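Turnitgate open day, Trastthorpe — anyone else go?

tmoana_tane
Went Thursday, got there for the 10am slot. Queue out the door already. Main hall was the usual, big arms behind glass, free pens. Best bit was upstairs, the Clirko table. Small arm, soft fingers, kitchen stuff. Stayed most of an hour, missed the talk.

jaxon_l
Was it working when you were there? We got the 2pm slot and a bloke with a laptop saying "bear with us".

tmoana_tane
Yeah fine in the morning. Xóchitl Zamudio was running it, she let people shout out what to pick up.

KirstyM
Same as Jaxon, afternoon, stood there ages. 3 quid for parking and a coffee you could see through. Not going next year.

Abelardo_T
Bit harsh Kirsty. It's a live demo, they stop. I'd take that over a video sped up ten times. Did you ask her anything? She talked to my lad for ages about the fingers, why they bend.

KirstyM
I asked what it costs and got "we're not quoting yet". So no.

jaxon_l
Someone by me said 300 a month to hire? Might of been the other stand, Tufa.

Abelardo_T
That was Tufa, yes. Diffrent thing altogether, theirs is a suction cup on a rail.

tmoana_tane
Anyway the wrist camera was what got me. They had it up on a monitor so you saw what the arm sees, which is not a lot — I'd expected it to know the whole table. Navy fingers either side, the teal cup right up close, pink tub next to it, then just wall.
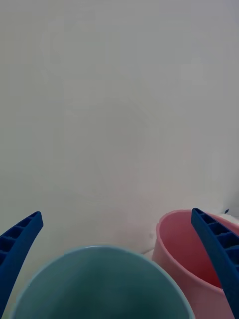

Asked if it had a second camera for judging depth and she said they're trying it with and without. Slower without. No idea how much, didn't write it down.

KirstyM
So it's half blind and they want us to put it in a kitchen.

tmoana_tane
Nobody said kitchen! It's research. The cups are just cups.

jaxon_l
The leaflet says kitchen. Page 2.

Abelardo_T
Leaflet says "home settings", got it here. Anyone know if theres another one in August? My sister wants to go — mornings only by the sound of it

jaxon_l
Sign by the door said August yes, booking needed. Get the early slot.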